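Workshop notebook, 22 April 2023

Back on the paper folding bench! I'd promised Kekard I would stop fiddling with the wrist brackets and get some paper in front of the grippers, so that's what I did. Same yellow fingers we've had since December, same ribbed pads, same control box under the table (it still hums, I've stuck felt under it and it hums a bit lower now). The fingers are printed with the open lattice and I still love how they give when they meet something hard.

For paper I went with the orange-yellow stuff from the Brusico pad. White was hopeless in December, the tracker kept losing the edge in all those pale swirls on the tabletop, and I wasn't going to lose another evening to that.

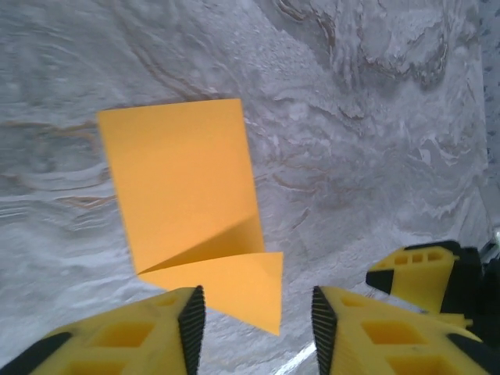
Serpil Karakaya

Starting pose first. I like the sheet with one panel up and the flap pointing at the open jaws, because then a wide gap is fine and I don't have to be so fussy with the approach. Wrist speed is at 13 in the config, which feels slow until you've watched a corner crumple at 20-something. The log file for the session is up to 2,666 lines and I've read maybe the top of it, sorry Kinesden, I know you wanted notes on the timestamps.

Closing force is the thing I keep going back and forth on. At 4 the pads leave a row of little ridges in the paper (pretty, but no). At 2 it slides if I so much as think about lifting. I've left it in between for now and I'll try softer pads when the filament comes in.

The other arm needs a parking spot too. I want its finger close enough to press a crease but not poking the flap while the first one is still settling, and right now I'm nudging it in by hand like a pool cue.
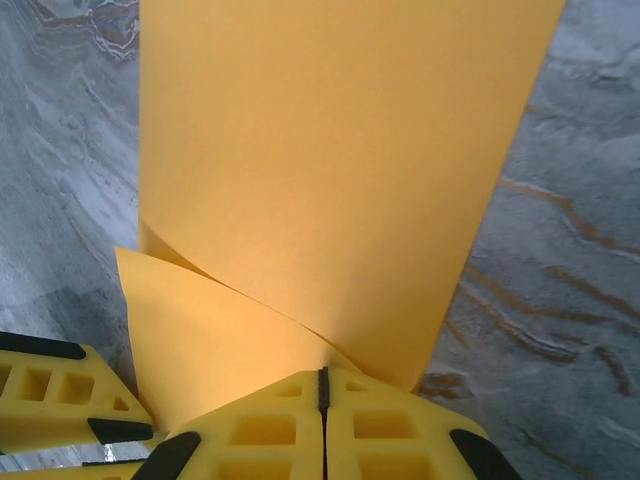
Sheet held at the bottom end, second finger close to the flap.

To do: move the glossy spot by tilting the lamp, redo the left wrist zero, ask Sarıgül if the small hex keys went home with him again.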